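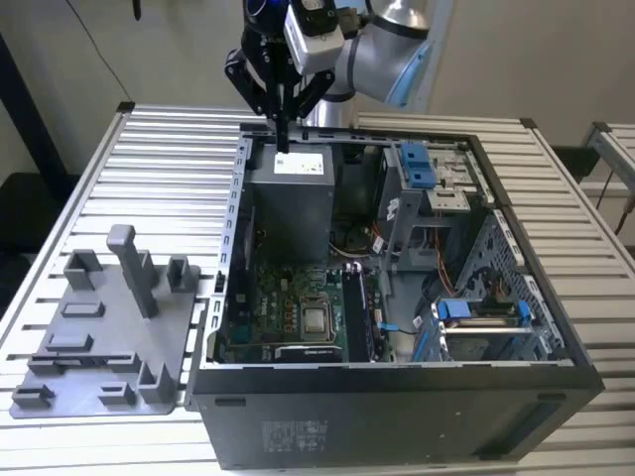 Pidadano Parts List

A plain-text catalog of parts pulled from retired office desktops, kept so that anyone fixing an old machine can check what fits before ordering. Maintained by Orhun Taşdemir. Last full release: Jul 5, 2022.

What this is

The list has 2247 rows. Each row is one part taken out of one computer, with its type, the label text as printed, the socket or connector, and whether it passed a basic test. The machines came from three sources, which appear in the source column as Martens, Grukholm and Pladico. Martens was an insurance office, Grukholm a high school, and Pladico a print shop that closed its second floor.

It started as a spreadsheet for a repair evening and grew. People kept asking the same questions (will this power supply fit that case, does this board take four sticks or two), and looking the answer up beat opening another case.

Files

parts.csv — the main table, one row per part
machines.csv — one row per computer, with model name and the date it was taken in
notes.txt — free text, in no strict order
fits.csv — pairs of parts that have been run together
checks/ — small scripts that look for missing or repeated IDs

All files are UTF-8 with Unix line endings. Commas inside a field are quoted. If your spreadsheet program turns part numbers into dates, import the column as text.

Columns in parts.csv

part_id: a number, never reused, even if the row is removed
machine_id: matches machines.csv
kind: one of psu, board, cpu, ram, disk, card, fan, cable, other
label: text copied from the label, with line breaks changed to a slash
connector: socket or plug name, lower case
tested: yes, no, or part
result: ok, bad, or empty
source: martens, grukholm or pladico
remark: anything else, kept short

An empty field means unknown. It does not mean zero or none. A few older rows have a question mark instead; treat these the same way.

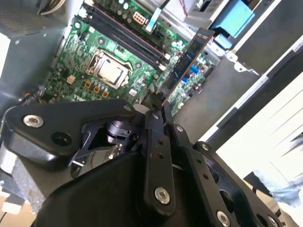 Inside an open desktop case, with the green motherboard and a long dark expansion card.

How parts were tested

Power supplies were run for 10 minutes on a load tester and the voltages written down. Memory got one full pass of a memory test, usually overnight. Disks were wiped first, then given a long self-test. Boards were marked ok if they reached the setup screen with known good memory and a known good supply. Expansion cards were only checked for being seen by the system, so "ok" on a graphics card does not mean it will hold up under a heavy load.

Fans and cables were mostly not tested. If a cable looked bent or pinched it was thrown out and never given a row.

Known problems

Roughly 600 rows have no connector entry. Most of them are fans and cables, but some are power supplies from the first Grukholm batch, where only the wattage was noted.

Power supplies from small cases are a common trap. Many office desktops use a supply with its own shape or its own board plug, and the label won't tell you that. Check fits.csv first, and if the pair isn't there, measure.

Labels were typed by hand. The letter O and the digit 0 are mixed up in places, and so are B and 8. Searching on the last four characters of a part number works better than searching on the whole thing.

The Pladico machines were taken in over several weeks in June and the intake dates in machines.csv are all set to the first of the month.

Sending corrections

Open an issue with the part_id and what should change. One issue per part is easiest to deal with. For new rows, please use the same columns in the same order and leave part_id blank — it gets filled in when the rows are merged.

Please don't send prices. They were in an early version and went stale within weeks.

Serial numbers and asset tags are left out on purpose. If you spot one in a label or remark field, report it and the row will be cleaned up.

Using the list

Free to copy, change and share, including for paid work. A mention of the Pidadano Parts List is welcome. There is no promise that any row is correct, so look at the part in your hand before you plug it in.

Changes in version 2

Added fits.csv
Split "drive" into disk and other
Removed the price column
Fixed repeated IDs in the Martens rows
Moved long remarks to notes.txt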